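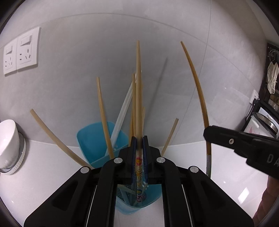

Ein Essstäbchen zwischen den Backen des Handgreifers, dahinter der blaue Besteckhalter. Projektkurs Robotik, Schule Zurnwood.

Stäbchen sortieren ist auch Robotik

Von Kenna Tosh

Im Mai hat unsere Schule entschieden, im nächsten Jahr nicht zum Jarlow-Wettbewerb zu fahren. Seitdem bekomme ich Post von Eltern. Die meisten fragen höflich, einige fragen weniger höflich, warum ihre Kinder in einem Robotikkurs sitzen, in dem kein Roboter über eine Matte fährt. Ich leite den Kurs zusammen mit Gregor Rankin und halte die Entscheidung für richtig.

Der Wettbewerb hat uns jedes Jahr dasselbe gekostet, nämlich das gesamte zweite Halbjahr. Zwei Schüler programmierten, zwei schraubten, der Rest malte Plakate für den Stand. Am Ende fuhr ein Wagen eine Strecke ab, die er auswendig kannte. Wurde der Tisch in der Halle etwas anders beleuchtet als bei uns, fuhr er daneben. Gelernt haben dabei die vier, die ohnehin schon viel konnten.

Jetzt arbeiten alle mit Greifern, die man in der Hand führt. Die Aufgabe klingt banal: ein Essstäbchen fassen, aufrecht halten, in den Besteckhalter stellen. Die Kamera am Greifer zeichnet auf, und aus den Aufnahmen soll später ein Modell lernen, wie man so etwas macht. 3274 Durchgänge hat der Kurs bisher gesammelt. 132 davon haben die Schüler selbst wieder aussortiert, nach Regeln, über die sie vorher lange gestritten haben.

Diesen Streit hätte ich gern den Eltern vorgeführt. Vitalii Romaniuk wollte jeden Durchgang löschen, bei dem das Stäbchen nachgefasst wurde. Nima Naseri hielt dagegen, dass Menschen beim Tischabräumen ständig nachfassen und ein Modell das sehen muss. Beide hatten Argumente, und beide mussten sie an den Aufnahmen belegen. So etwas kam in vier Jahren Wettbewerb nicht vor, weil dort die Punktetabelle alles entschied.

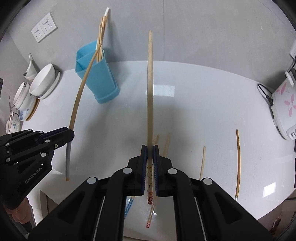 Ein dünner Stab aus Holz ist ein unangenehmer Gegenstand. Er rollt, er dreht sich zwischen den Backen, und wer ihn zu weit unten fasst, merkt das spätestens beim Einstellen. Wer eine Stunde lang Stäbchen greift, versteht besser als aus jedem Lehrbuch, warum Maschinen in Küchen bisher wenig zustande bringen. Das ist Physikunterricht, auch wenn es nach Hausarbeit aussieht.

Fraser Dow, dessen Tochter den Kurs besucht, schrieb mir, man dürfe Kinder nicht als billige Datensammler einsetzen. Der Einwand ist ernst zu nehmen. Wiederholung ist ermüdend, und es gab Nachmittage, an denen wir zu lange weitergemacht haben. Die Aufnahmen bleiben allerdings an der Schule, und die Schüler werten sie selbst aus. Wer sammelt, muss auch beschriften und trainieren – diese Regel gilt seit dem ersten Tag.

Was fehlt, ist der Ausflug. Die Fahrt nach Peltstead, die Übernachtung, der Lärm in der Halle: Daran erinnern sich die Ehemaligen, wenn sie uns besuchen. Gregor Rankin möchte deshalb im Herbst eine andere Schule einladen, die mit unseren Greifern an unserem Tisch arbeitet und ihre eigenen Regeln mitbringt. Ich bin dafür. Einen Pokal braucht es dazu nicht, ein gemeinsames Mittagessen sollte die Schule aber bezahlen.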